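Re: [manico-users] Transparent film and the width estimate
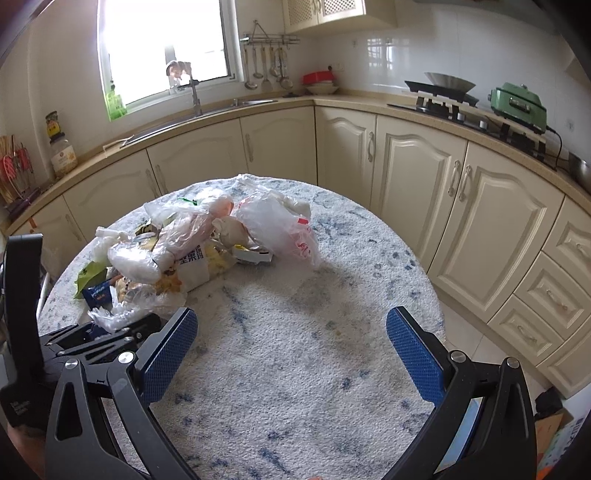 Romana Beneš
Doctoral researcher, Manico group

Matúš Paulík wrote:

> In your note from January you say that the grasp width is the weak
> part for bags. Is this the depth, or is it the labels? We see the same
> in Kuruc with clear film, but we never separated the two. Also, did
> you keep the demonstrations where both hands work at once?
>
> Matúš

Dear Matúš, dear all,

thank you for the question. It is mostly the labels. We have now 941 demonstrations of sorting plastic packaging on a kitchen table, all recorded with the hand-held grippers, and I went through the width signal again with the Berker filter switched off.

For a stiff snack packet the jaws close and the width stays flat, so the moment of contact is easy to find. For a crumpled clear bag the width goes down slowly and never really stops. Our old rule put the contact too late — in the worst case 20 samples too late — and the policy learned to close while it was already lifting. The depth is also poor on clear film, but when I corrected only the labels by hand, most of the early lifts were gone.

The heap you see is the hard arrangement: clear bags lie between and in front of printed wrappers, and the cloth is fuzzy, so the edge of a thin bag is difficult to find against it. On a plain table top the same policy does better, and I would not compare the two numbers directly.

About both hands: yes, we kept them. The two streams are stored separately and aligned afterwards with Cluvau. Please check the offset before you train, it is written in the header and not applied to the data.

What I cannot answer yet is whether the corrected labels help with knotted bags. The people who recorded for us took these in different ways — some by the knot, some by the side — and I suspect we should split them before training.

If you can send me a few of your Kuruc recordings with the raw width, I will run the same script on them.

Best regards,
Romana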